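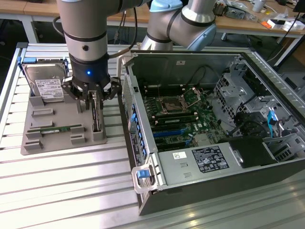 ## Can a robot put a computer together?

Look inside a desktop computer and you'll find a lot of parts that plug into each other. There is a big green board called the motherboard. Memory sticks push into long, thin slots on it. A hard drive stores your games and photos, and a power supply feeds electricity to everything else.

People have built computers by hand for a long time. Could a robot do it instead? The answer so far is partly.

## Picking things up

Before a robot can fit a part, it has to get hold of it. Parts are easier to grab when they wait in a tray with a slot for each one. The grey tray on the left side of the bench holds a hard drive standing upright and a green memory stick lying flat. One robot hand has its black fingers spread around a thin, dark part near the tray's right edge.

You can pull a pencil out of a messy drawer without thinking about it. For a robot, the messy drawer is much harder than the tray.

## Pushing things in

A memory stick only fits one way around. It has a small notch along its gold edge that must line up with a bump in the slot. Then it needs a firm push – too soft and it won't click in, too hard and something might crack.

Your fingers feel that click. Some robots have sensors that measure how hard they are pushing, but someone still has to work out what the numbers mean.

## What about cables?

Cables are the worst part. They bend, twist and never sit in the same place twice. Ashraf Farouk repairs computers at a shop called Kiveck, and he can plug in most cables in roughly 20 seconds. He doesn't expect a robot to take over that job soon.

## And chores at home?

A factory bench stays much the same all day. Your bedroom doesn't. Socks change shape, and toys turn up in new places. Robot vacuums can clean many floors, but tidying a whole room is still a hard job for a machine, so you'll have to keep picking up your own socks for now.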